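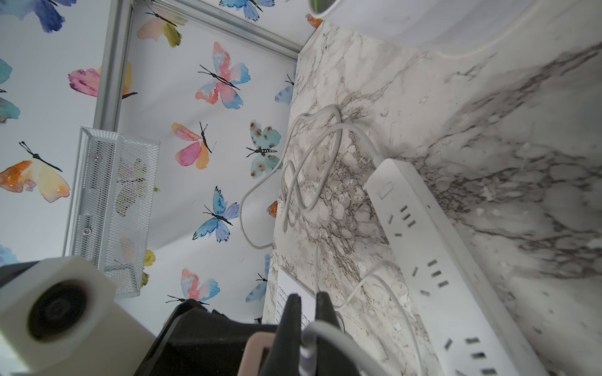 Wrist view over the Tramholm bench: power strip, loose cord, butterfly wallpaper.

tramholm-cables README

Hi, and thanks for pulling this. Before you train on anything, please read the part about the snag, since it changes which files you want.

What this is
Wrist camera recordings of a gripper arm working near a power strip on a marble-patterned bench top. The cord loops all over the place, and I left it that way on purpose (I wanted clutter that behaves like real clutter). Each episode is one attempt and runs 30 seconds at most. The first batch was recorded in April.

What went wrong
In episode 50 the gripper closed on the strip's cord when it was supposed to stay well above it. The arm then carried on with its planned move and dragged the strip toward the wall. I hit the stop button, later than I'd like to admit. The cord jacket got a small nick, so I unplugged everything and threw that strip out. No shock, no smoke, one very annoyed me.

I blamed the planner for a whole evening — wrong. The height offset in the Alell config had been saved for an older set of fingers, and the current ones are longer. The arm thought it had clearance that it didn't have. Worse, the force limit that should have caught the pull was still switched off from a calibration run. That second one is completely my fault!

What I changed
The loader now refuses to start if the finger profile and the offset don't match. The force limit comes back on at every boot, and you can't turn it off from the config file anymore. Sipho Jacobs went through the stop logic with me and found that the log writer was holding up the stop signal, so those are separate threads now.

Known problems
Everything in v1 was recorded with the bad offset. The pictures are fine, but don't trust the height values. Use v2 if you care about height.
The Melmont split still has duplicate episode names. I haven't gotten to it.

If you run this on your own arm
Keep the strip unplugged until you've checked your finger length, and keep a hand on the stop. If yours grabs a cord too, open an issue and attach the force log — I'd love to compare.

Last edited Oct 26, 2021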